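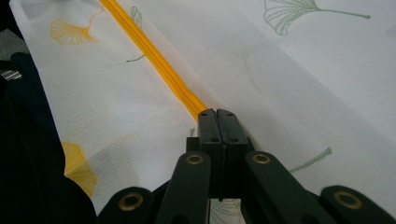 Has anyone put a chunky zipper into really thin curtain-type fabric without the whole thing rippling? I'm making zip-up dust covers for my yarn shelves, and I've already unpicked the first one twice. The fabric is a sheer white with ginkgo leaves scattered on it, some of them yellow, so of course I had to go and match the trim to the leaves with a bright yellow-orange strip that has two raised ridges down it. I love how it looks! But the sheer puckers and folds up next to anything with a bit of body, and on my test piece the seam came out like a lasagna noodle. I'm using a 16 inch zipper and regular all-purpose thread, and my machine is an old Mullow my aunt passed on to me (no walking foot, and I can't find one that fits). Do I need to line it, or is there some trick? I have over 5 yards of this stuff and I'd rather not turn it all into rags.

Posted by ginkgo_and_gin

You don't need to line the whole thing, just the part under the zipper. I do sheer pouches for craft fairs and what works for me is a strip of silk organza an inch wide along each side, basted by hand before it goes anywhere near the machine. Yes by hand, sorry, pins just make the cloth crawl. Then put in a brand new fine needle (I use a 60/8 on sheers), lengthen your stitch a little and sew both sides in the same direction, top to bottom. If you go down one side and up the other it'll twist on you. Oh, and try loosening the top tension before you start, on a scrap with the organza included. Also, those raised ridges will push a regular foot off course, so use the narrow zipper foot and stay well out from them. Press with a cloth in between, low heat, until you know what the fiber is. I melted a very nice window panel in December and I'm still mad about it.

Posted by bobbinweather

Wash away stabilizer. The Prollton one is ok, comes on a roll. Tissue paper does the same job and it's cheaper, you just tear it off after.

Posted by tk_sews_50

Tissue paper worked!! I did the organza on one side too and that side is definitely flatter, so now I get to go back and redo the other one.

Posted by ginkgo_and_gin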